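Prorka Center for Applied Handling
Equipment planning for the coming budget year

Print this page | E-mail this page

The Center has opened its equipment planning for the coming budget year. The posts in this thread set out what we intend to buy, what we intend to defer, and how departments may comment before the list closes in October.

The largest single item is robotic hands. The present request is for 4 units: 2 for the tabletop handling group and 2 for the teaching laboratory. Requests for arms and mobile bases will be considered separately and should not be added to this line.

Quotations have been received from Costo and Oltness. A third, from Uçar, is expected shortly. All suppliers were sent the same written requirements and were asked to price spare fingers, cables and annual service as separate lines.

Departments have asked why service is listed apart from purchase. Last year's service charges were paid from the general supplies account, which left that account short by spring. Service will now be charged to the group that holds the equipment.

The tabletop group works with ordinary household and office goods, and its needs have shaped the written requirements. Small metal items such as paper clips, light cartons and full drink bottles must all be within the range of a single hand, without a change of fingertips.

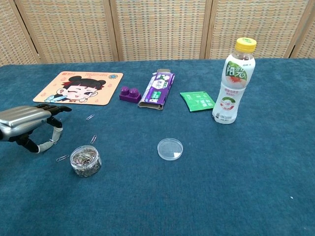

Will groups be able to buy a hand from their own funds before the list closes? Groups may do so only with written approval from the equipment office, and the purchase will count against their share of the joint order.

Test objects are a small cost but must still be planned. The inventory now stands at 208 objects, and the tabletop group has asked to bring it to 331. Purchases of this kind may be made locally, with receipts sent in monthly -- please do not hold them until the end of the year.

Tables, floor coverings and screens are treated as furniture and are not part of this request. Groups that need them should use the standard furniture form.

Delivery times differ between suppliers, and we ask groups not to schedule work on new hands until a delivery date has been confirmed in writing. Existing units will remain in service through the changeover. None will be traded in this year.

Comments should be sent to Imre Szekeres at the equipment office. Please give the name of your group, the line of the request you are writing about, and any change in quantity. Comments received after 5 p.m. on the closing day will be held for the next round.

The revised list will be posted in this thread once the Uçar quotation has been reviewed.

Print this page | E-mail this page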